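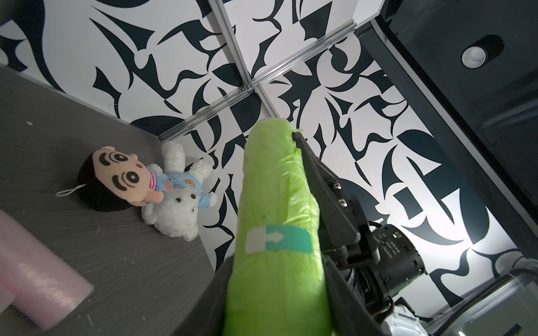 2 min read

Week 3 notes — leaks and the newsroom, part 2

Case for today: the Prurkton cables. 460 internal memos from Cledevik, the water contractor, passed to one paper first (the Ponard Courier), then shared.

Why share? Small staff, too many pages. Also legal cover — harder to get an injunction against several papers at once.

Terms to know: embargo, redaction, source protection, public interest test. Know teh difference between anonymous and confidential. Comes up every year.

Redaction: names of junior staff out, managers in. Was that fair? Come with a view.

Read Economou handout before May seminar, pages on metadata expecially. Essay 2,000 words, footnotes not counted.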